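Closudwood Controls
@closudwood_ctl
Sunday, March 23, 2025

1/ Thread on the drawer skill rewrite. Mostly controller and perception changes, some planner plumbing. If you only care about the numbers, skip to 14.

2/ Background. The old skill was a scripted sequence: detect handle, move to pregrasp, close, pull along the estimated normal for a fixed distance. Position control the whole way. It dated from November and it was fine on the bench unit with the bright aluminum pulls.

3/ It was not fine on dark furniture. Dark handle on dark panel, glossy counter on top, warm dim light. The handle detector's confidence dropped under threshold on a large share of frames and the skill sat in its retry loop until the task timer ran out.

4/ First change: we stopped treating the handle as the only contact. Once a drawer is open by more than a finger width, the top rim of the drawer box is a much better feature. It is a long straight edge and on this cabinet it is far lighter than everything next to it. The planner can now pick a side wall as a contact and push from within.

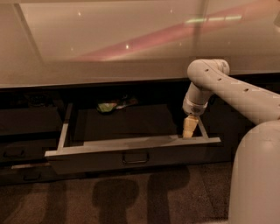 5/ Contact selection is a small scoring function, nothing learned. Terms are edge length, local contrast, reachability of the wrist pose, and distance to the joint limit on the elbow. The last term has the biggest weight. Without it the planner kept choosing poses that reached the drawer and then had no travel left.

6/ Cost of this: the side wall is off the drawer's centerline, so pushing there puts a moment on the slides. Cheap slides rack and jam. We cap lateral force in the controller and watch the ratio of commanded to measured displacement. If the ratio falls below a limit for 59 consecutive control ticks, the skill backs off and re-enters at a new contact.

7/ Why 59. It was 60 in the config and there was an off-by-one in the counter. All the tuning was done with the bug in, so we fixed the bug and changed the number to match.

8/ Second change: position control is gone during contact. It is now Cartesian impedance with low stiffness across the pull axis and moderate stiffness along it. The pull axis is re-estimated online from the wrist path over a sliding window. The initial guess from vision can be several degrees off and the drawer will correct it for you, provided the arm is soft enough to listen.

9/ Window length matters. Too short and the axis estimate follows friction noise. Too long and it lags at the start of motion, when the error is largest. We ended up with a window that grows with distance traveled, up to a fixed maximum.

10/ Third change: reflections. A glossy countertop gives you a second set of edges and lights that move with the camera. The depth stream also drops out in patches there. The old plane fit would sometimes lock onto a reflected band and tilt the counter. Every drawer normal hung off that plane, so the whole cabinet model tilted with it.

11/ The fix was to fit the cabinet face first and the counter second, with the front edge of the counter as a shared constraint. Points on the counter surface get low weight unless they agree across several head poses. The carpet is a poor reference too when the arm throws hard shadows on it, so shadow boundaries are masked before the floor fit.

12/ Fourth change: state. The old skill stored "open" or "closed" per drawer. Real cabinets spend a lot of time in between. We now keep a continuous extension estimate per drawer with a variance, and the planner has to look again before acting on anything with variance over a limit.

Column ordering comes from the handles. If three handle candidates line up close to vertical, they are grouped as one stack and share a width prior. That alone removed most of the merged-drawer detections. 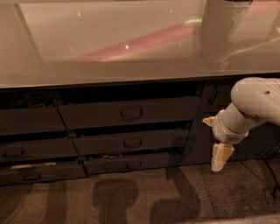 13/ Things we tried and dropped.

A learned drawer-state classifier on cropped images. Good on the validation set, poor on any cabinet with low contrast between front and gap. It learned the gap brightness and little else.

Running the Huvent planner with full mesh collision against the cabinet. Correct, but slow enough that the extension estimate went stale before the plan came back. We use boxes for the drawers now and keep the mesh for the counter edge only.

Closing the fingers around the rim as a grasp. It holds better than a push, but release got unreliable near full extension, so it is behind a flag and off by default.

14/ Numbers. 2796 logged attempts across all cabinets, open and close together. Of those, 1163 were run on the old skill and the rest on the new one. The old set is weighted toward the bench unit, so do not read the two as a matched comparison. A matched run is next on the list.

15/ The part I trust more is the failure breakdown on the new skill. The top bucket is now "contact lost during pull," ahead of "handle not found." That is the order I want. Contact loss is visible in the wrench signal and the skill can recover from it. A missing detection gives you nothing to work with.

16/ Timing. Perception plus contact selection takes 808 ms on the onboard computer, measured from image stamp to first motion command. Plane fitting is the largest piece of that. It runs on one thread and there is no good reason for it.

17/ Logging. Each attempt writes one record: head images at phase changes, joint states at full rate, wrench, the axis estimate with its covariance, and the contact scores including the rejected ones. The rejected scores are the most useful field in the file. Most bad picks had a good candidate in second place.

18/ Tooling note for people on Drorow: the replay viewer now plots the axis estimate on top of the wrist path. You need the new message definitions. Old logs will load, but the covariance column is filled with zeros, and the viewer does not warn you.

19/ Known issues.

Two neighboring drawers both slightly ajar: the extension estimates can swap if the head moves fast between looks.

Small items near the rim shift the edge fit. We reject short segments, which helps, but a long thin object lying parallel to the rim still gets through.

The backoff motion assumes free space behind the wrist. It does not check.

20/ The Nowakowski branch has the impedance gains per cabinet type. Please do not merge it into main yet. The gains are keyed by cabinet name as a string and there are already two spellings of the same cabinet in there.

21/ Next up: the matched run, multithreaded plane fit, and a collision check on the backoff. Config diffs go up once I have stripped the local paths out of them.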